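Chapter 3
Perception for Two-Arm Handling of Soft Objects

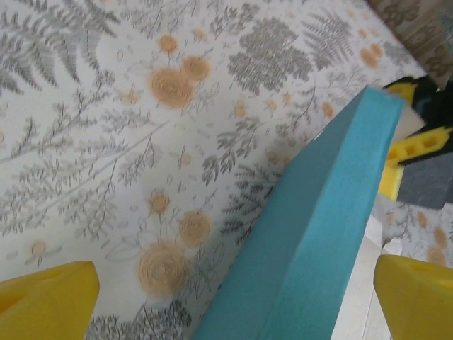

A planner cannot move what the perception module has not separated from its background. In this chapter we study the segmentation step of the Prundis software stack, and we begin with a task where the usual methods are weak. When both arms work at one soft object, each wrist camera has the other gripper in its view, and the software must decide which pixels belong to the object and which to the second arm. Colour is a help here: the turquoise foam block is easy to divide from the yellow fingertips on its two sides. The cloth under it is more difficult. Its grey ferns and peach rosettes give many strong edges, and an edge detector will report all of them with the same confidence as the edge of the block.

Sarita Bhatia, who wrote the first version of the module, proposed to solve this in two passes. The first pass runs on colour only and gives a rough mask. The second pass looks for straight edges, but only near the border of that mask. We follow her order in Sections 3.1 and 3.2. Section 3.3 explains how the mask is passed to the grasp planner at 60 Hz, and what the planner should do when a mask arrives late. The reader should already know the camera model from Chapter 2.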